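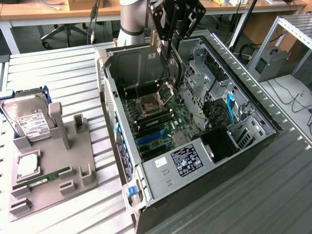

Is it worth repairing an old office computer by yourself, when you have never opened one before?

For me it was worth it, because the machine was almost free and I had the time, but I would not promise the same result to everybody.

My neighbor Jacqueline Ferrand gave me her old tower in May. She had two of them from the office where she worked before, and she wanted the space under her stairs. One of the two was starting and the other was not. She asked me if I could make one good computer from them for her grandson, and I said yes too quickly. My profession is translation. I know many words for computer parts in three languages, but I had never held most of these parts in my hand.

I will write what I learned, in the order in which I learned it, and this is not always the good order.

The first thing is the position of the case. I began with the tower standing up, and this was a mistake. The cooler is heavy, and when it hangs from the side of the board you need one hand to hold it and one hand for the screwdriver, and then you have no hand for anything else. Lay the case on its side with the opening to the ceiling. Then everything stays where you leave it, and a screw that falls does not disappear under the furniture.

The second thing is the drive. In many office towers the hard disk has plastic rails on its sides, often blue, and it slides into the metal cage without any screws. I looked for screws during one whole evening. Blue is a kind of polite language in these machines: when a plastic piece is blue, very often your fingers are allowed to push it or pull it. Later I found the same idea in the manual of Jacqueline's model, on page 13, but I read the manual only after.

Take the cables off the drive before you pull it. The SATA cable is thin and it is easy to forget. Mine had a small metal clip that must be pressed, and I pulled without pressing. The cable survived, the connector on the drive also, but I was sweating.

Then comes the processor, and here please be slow. Before you lift the cooler, let the computer run for five minutes if it still can, so that the paste becomes softer. Switch it off, unplug it, wait a moment, and turn the cooler gently left and right before you lift. The lever of the socket goes down a little, then to the outside, then up, and the metal frame opens with it. It makes an unpleasant noise and this is normal.

When the processor is out, you see the pins, if your socket is of the type which has them on the board. They are very fine. My friend Dae-han Pyo, who repaired computers as a student, told me on the phone: "Nothing goes over the open socket that you don't want to fall in it." So I moved my screws, my glasses and my tea to the other side of the room. I also took off my bracelet. If you need to stop for the night, close the socket with its plastic cover. I had no cover, so I put the frame down carefully and closed the case.

For the paste I bought a small tube from Drutonix. It costs not much and one tube is enough for many years of neighbors. A quantity like a grain of rice, in the middle. The first time I put more, like toothpaste, and I had to clean everything with alcohol and begin again.

The memory was the easy part. You open the clips at the ends, you check where the little notch is, and you push more strongly than you want to push. I wrote down the position of each module on paper before I removed them, and I recommend this paper. I also drew the small cables of the front panel. My drawing was ugly, but without it I would have needed to search for the right place for each one.

A word about the trays. Kedir Woldemariam, my colleague, has for this kind of work a box with many compartments. I used an egg carton, with a number written in each hole. It was very good for screws and not good for a drive, which is too big and should lie flat on something soft.

In total I spent four evenings and the price of the paste. The computer starts, it is quiet, and the grandson has it since last week. He already asked if it can have a better graphics card. I told him to ask me after the summer, and I must first look at how much power the supply can give.

The second tower is still with me, without its memory. If somebody near Drastville needs the case or the fan, write me a comment and I will keep it for you.

2020-07-05, Séverine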